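June, cold lab, 7:40 a.m.

Core 153 out of the freezer for cutting. Top section is a mess, as promised: refrozen melt all the way through, so whatever the upper layers had to say about recent summers has been washed down into the ones below. Vinh Chu calls this "blended." I have logged it as contaminated.

Band saw stalled at bag 2 again. Switched to the hand saw, which has never stalled but does complain through my shoulder. Sơn Diệp kept the melt log while I cut.
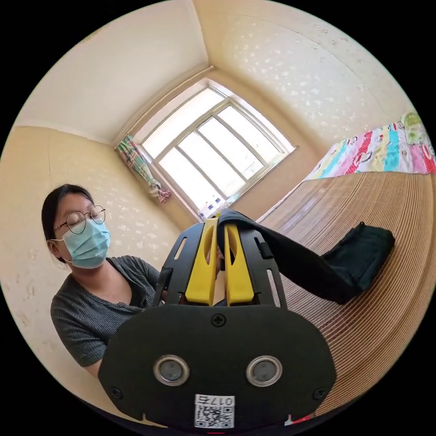 Dust layer turned up lower than the radar line had led us to hope. Either the Kakcombe survey is off or we are, and their report has nicer figures. Asked Phong Đồng to rerun the density profile before anyone writes an email.

Conductivity on the clean pieces: 166 readings, no gaps, one spike that lines up suspiciously well with my sneeze. Repeat that piece.

To do: new blade, more bags, find out who set the freezer alarm to a tone only Hưng Giáp can hear. Cores 154 on stay shut until the blade comes.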